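Wandano Football Club

Wandano Football Club is a semi-professional soccer team from the river town of Wandano. It is best known for its long and lively rivalry with neighboring Plutari, and for a home crowd that sings from the warm-up to the last whistle. Home games are played at Amin Park, a compact ground with room for 1,000 fans, most of them standing.

The club grew out of a works team at the Fornier mill and kept the mill's green and white stripes. Its greatest season came under head coach Rigoberto Mendoza, a former left back who had his players press high and attack down both wings. Wandano went 14 league games without a loss that year and scored 81 goals, still a club record.

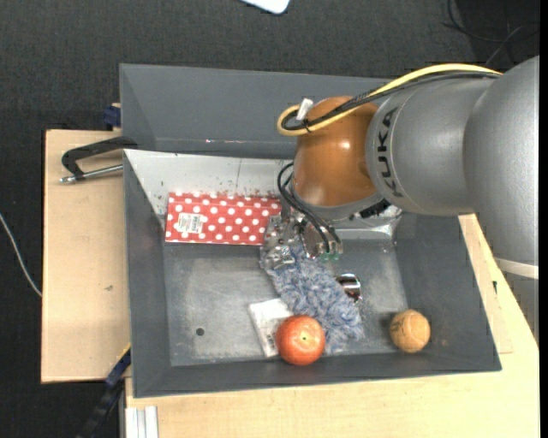

Striker Getsemaní Cuautle got 30 of those goals, including a wonderful hat trick away at Plutari in March that supporters still talk about. Her third, a volley from outside the box, is painted on the wall behind the north goal. She later captained the side for four seasons and now coaches the under-15s.

The women's and men's teams share the ground, the badge and the same training nights. The derby against Plutari is played twice a season, and the winner keeps a dented copper kettle until the next meeting.

Contact | Copyright | Back to top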